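Workshop notebook, dye room
July 29, 2024
Walnut on wool, second round

Continuing from the April notes. In April I wrote that the brown was too flat and a little green in daylight, and I blamed the mordant. I am no longer so sure about this. Today I repeated the bath with the same dried hulls but with two different yarns, and the yarns behave so differently that I think the wool was the larger part of the problem.

Yarns:
Gutholm two-ply, undyed cream. Feels greasy still, smells of sheep when warm.
Vavholm single, undyed grey. Very clean, maybe too clean, it squeaks a little between the fingers.

Total dry weight of both together was 194 grams, weighed in the morning before anything touched water. I divided it into small skeins and tied each with cotton thread, loose figure eights. In April I tied too tight and got white rings, they are still visible in the sample book, please do not copy that.

Hulls were soaked for five days in the bucket with the lid on. The smell is strong but not rotten. There was a thin skin of mould on top on the third day, I lifted it off with a spoon and it did not come back. Strained through old curtain cloth twice. The second time was needed, small crumbs of hull stay in the plies and then you pick them out by hand all evening.

Scouring. I did both yarns in warm water with a small amount of plain dish soap. The Gutholm made the water cloudy at once and I changed it and started again. The Vavholm gave almost nothing. So if someone wants to save time, the Vavholm can go with only a soak. For the Gutholm I would now say scour it until the water is clear, also when this takes the whole morning. The uneven patches in April were, I believe, only grease.

Rinsing goes faster in a kitchen than in the dye room, where the tap is slow. No mordant and no dye liquor in the kitchen, same rule as always. Plain scouring water only.
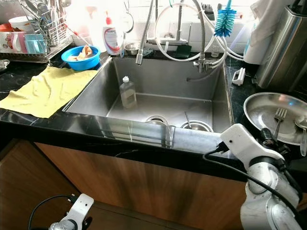
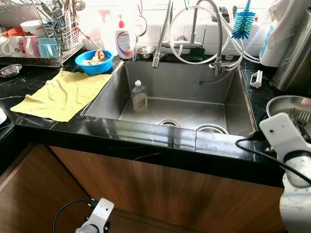
The steel sink in the black marble top, both times with a clear bottle in it.

Dye bath. Big enamel pot, the one with the chip on the handle. I brought it up slowly and tried to keep it at 57 degrees, measured with the glass thermometer and not with the Onex. The Onex probe shows too high again when it stays in the steam, I compared them three times. I put a piece of tape on it so the next person knows. If the batteries are the reason I will be glad, but I changed them in April and it was the same.

Time in the bath was 26 minutes for the first skeins, then I took out one of each yarn and left the rest. The early Gutholm is a soft colour like weak tea with milk. The early Vavholm is already a real brown, because of the grey under it of course, but also it seems to take the colour more quickly. I had expected the opposite.

The rest stayed until the pot was cool, which was more than 5 hours with the lid on. The kitchen timer is useless for this, I only wrote down when I came back from the post office and touched the pot.

Results, wet, so do not trust them fully:
Gutholm long bath - warm brown, even, small lighter place near one tie.
Gutholm short bath - pale, even, nicer than I thought.
Vavholm long bath - dark, close to black coffee. A bit dead.
Vavholm short bath - the best one of today.

The colour we are trying to match is the one called Tan on the old shade card. I laid the wet skeins beside the card at the window. Gutholm short is too pale and Gutholm long is too red. Somewhere between them must be the correct time. The Vavholm can never be Tan, the grey will not allow it, and I suggest we stop trying with this yarn and use it for the darker border only.

About the green cast: I do not see it today in any skein. In April the sky was overcast and I looked late in the afternoon, so it is not a fair comparison. I must look at the April samples and the new ones together on the same table at the same hour. It is a simple thing and I should have done it already.

Small modifier test. One end of the Gutholm long skein was dipped in weak iron water, very short, in a jam jar. It went to a grey-brown in front of my eyes and I pulled it out too late. The amount of iron was a pinch on the point of a knife. This is not a measurement and I know it. Next time on the small scale, and with a note of the time.

To do:
Dry skeins in shade, not on the radiator pipe.
Rub test on white cotton when fully dry. The April ones gave off brown on the cotton for weeks.
Write to Gutholm and ask if the same yarn exists already scoured.
Keep the used bath, there is still colour in it. Label the bucket this time.
New curtain cloth, the old one has a hole near the corner.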